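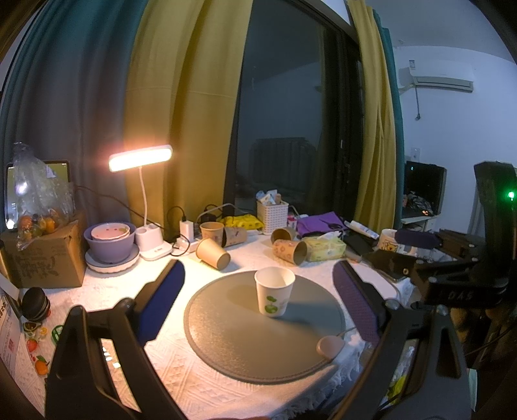 Tukstead Family Mediation Centre publishes guidance on village council rulings in marriage disputes

TUKSTEAD, December: The Tukstead Family Mediation Centre has released a guidance paper on informal rulings by village and clan councils in marriage and separation disputes. The paper is intended for mediators, duty lawyers and settlement workers whose clients have taken part in such hearings, either overseas or by telephone from Australia.

The paper draws on 295 case files closed by the Centre and its partner office in Brivlow. In 142 of those files, at least one party reported that a council of elders had made a ruling before either party sought legal advice. The rulings dealt mainly with the return of dowry goods, payments between families and the living arrangements of a separated wife.

"A ruling of this kind is not an order of a court and does not end a marriage under Australian law," said Ebuka Ojo, principal mediator at the Centre. "Clients often arrive having already paid. The first task is to establish what was paid, to whom, and whether the person most affected was asked."

The paper sets out an intake procedure. Practitioners are asked to interview each party separately, to use an interpreter who is not related to either family, and to record any transfer of money, jewellery or livestock in a schedule attached to the file. Where a party reports threats or confinement, mediation is to be suspended and the matter referred to a family violence service.

A separate chapter covers written agreements signed by relatives on behalf of a spouse. The Centre recommends that these be translated in full and that the original be kept by the party who produced it.

Wajid Zaidi, who edited the paper, said the chapter was added after comments on the consultation draft. "Several practitioners were working from summaries. The wording of the original matters, particularly where it refers to children."

The draft was circulated to 591 practitioners and drew 300 written responses. A summary of the responses is included as Appendix B.

Printed copies can be collected from the Centre's front counter at Plollach House, Tukstead, from 9 am. Enquiries should be directed to the publications desk at the same address.

ENDS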